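Miveck Titix songwriting notebook and app, reviewed

I write songs in the evenings and I have tried a lot of things that promise to help me finish them. Titix, from Miveck, is a spiral notebook sold with a phone app. Each spread has a lyric page on the left and a chord grid on the right. You photograph the spread and the app turns it into a chart you can rearrange.

I have used it since the start of June last year and have filled 2 of the notebooks, 100 pages each.

The paper is good. Pencil doesn't smear and a felt pen doesn't come through. The lyric page has a narrow column at the edge for marking stresses, and I ended up using that more than anything else. Once I started putting a tick over each strong syllable, I could see why a second verse wouldn't sit on the melody of the first. Usually there was an extra pickup word, an "and" or a "but," and cutting it fixed the line.

The chord grid is less useful. It assumes four bars to a row, so a five-bar phrase spills over and the app reads it as a new section. You can correct this by hand, but you have to do it every time you scan.
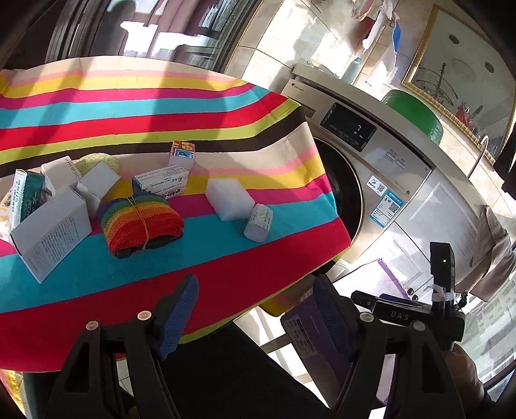 One reader wrote in to say that the five-bar problem goes away if you draw a double bar line where the phrase ends, and that the app has read it correctly for her ever since. I tried it on three songs. It worked on the two in 4/4 and failed on the waltz.

Rearranging sections is where the app earns its place. I moved a pre-chorus ahead of the first verse in a song I call "Tirkeck" and it opened up the whole thing. Doing that on paper would have meant copying it all out again. The rhyme finder is poor — it gave me "orange" for "arrange" — and I turned it off.

The free plan holds 300 scans. After that you pay by the year. Export is to PDF or plain text, and the text version drops the chords, so use the PDF.

I also own the Mendes lyric pad, which is cheaper and has no app. If you only want paper, buy that one. The binding is stronger and it lies flat on a music stand, where the Titix tends to close itself.

Pros: paper, stress column, moving sections around.
Cons: four-bar grid, rhyme finder, text export.

Updated 31st May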